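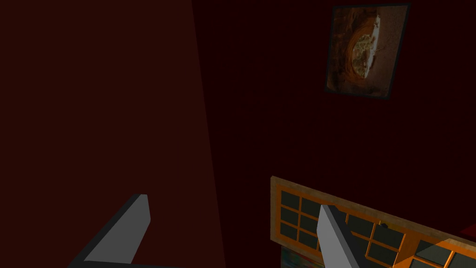 Ticket 582 – Prints come out too dark and too red after the update
Product: Nemari print server, with the Dadus color module
Opened by: Vasiliki Manolakis, Fonseca print shop, Mestbridge
Handled by: Bendik Tangen
Status: Closed, with one open point
Opened: 21 March 2019

Vasiliki Manolakis wrote:

Hello. Since we updated the print server this morning, all jobs on the large printer come out darker than before, and the gray areas have a red tone. The small printer in the front is fine. I have printed the same calendar page on both and the difference is very easy to see. On my screen the file looks normal.

What I have tried already:
Restarted the printer and the server.
Cleaned the heads two times. The nozzle check is complete, no missing lines.
Changed the magenta cartridge for a new one. No difference.
Printed from another computer. Same result.

We have an order of 70 posters that must be ready tomorrow before noon, so I would be thankful for a quick answer.

Bendik Tangen wrote:

Hello Vasiliki, thank you for the clear list. If the nozzle check is good and another computer gives the same result, I do not think the ink is the problem. Please do not clean the heads again for now, it only uses ink.

Could you send me these things?
1. The name of the paper profile shown under Queue > Media for the large printer.
2. The job log for one bad print.
3. Whether the box "Use color settings from file" is checked.

Vasiliki Manolakis wrote:

1. The profile name is "Default Matte". I am quite sure that we had our own profile there before. It was called "Fonseca satin 2".
2. Log is attached. I have also copied the part which looks strange to me:

Reading queue settings ... OK
Loading media profile ... not found, using default
Converting color ... OK
Sending to device ... OK

3. Yes, it is checked. It was always checked, as far as I remember.

Bendik Tangen wrote:

The second line of the log explains most of it. The update moved the folder where custom profiles are kept, and the queue still looks in the old place. When the server does not find the profile, it takes the default one and gives no warning on the screen. The default profile is made for matte paper and puts down much more ink than your satin paper needs. I expect this is why your grays become dark. The red tone I am less sure of, but let us fix the profile first.

Please do these steps:
Stop the queue for the large printer.
Open the Dadus settings and go to Profiles > Import.
Choose the old folder. The name of it ends with "_backup". Your profile should be in the list.
Import it, then select it again under Queue > Media.
Start the queue and print one page only.

Please use the import button and do not copy the file by hand. With a copied file the server sees the name but cannot read the contents.

Vasiliki Manolakis wrote:

I found the folder and the profile was there. After the import the darkness is gone – the calendar page is almost the same as my old one. But there is still a little red in the light grays. My colleague does not see it, but I see it when I hold the page next to the window.

Bendik Tangen wrote:

I believe you. After a profile is imported, the server does not keep the old calibration, so it must be done again. Go to Tools > Calibrate and print the chart with 24 patches. Let it dry for 20 minutes before you measure. If you measure too early, the reading will be wrong and you will have to start over.

Vasiliki Manolakis wrote:

Done. I had to print the chart two times, because the first time I had the wrong tray selected. Now the grays are neutral also at the window. I have started the posters and the first ones look correct.

One question: will this happen again with the next update?

Bendik Tangen wrote:

Very good. It should not happen again, as your profile is now in the new folder. Still, I recommend to export it and keep a copy on another disk before every update.

I have asked the developers to show a warning on the screen when a profile is missing. This request stays open under your ticket, and you will get an e-mail when there is an answer. The rest I close now.

Vasiliki Manolakis wrote:

Thank you for the help. The profile is exported and saved on the office computer. You can close.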